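Drulside Supper Club – your questions answered

Do I need to bring my own drinks?
Please do, and bring whatever you like! We supply glasses and ice, and there's no corkage at all.
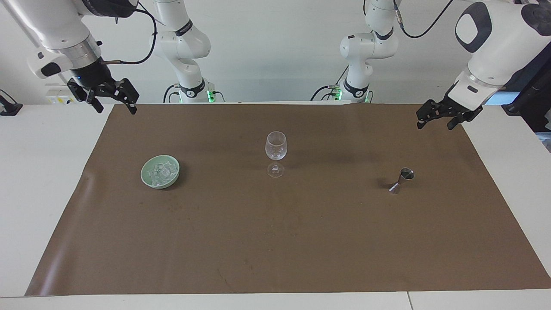
One member asked whether guests could share a bottle between tables, and of course they can.

How late can I cancel?
Up to 3 days before, please – the cooks shop early.
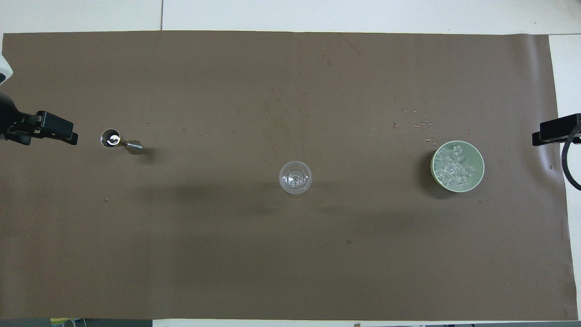
Another member wondered if a friend might take the place instead, and we're always delighted with that.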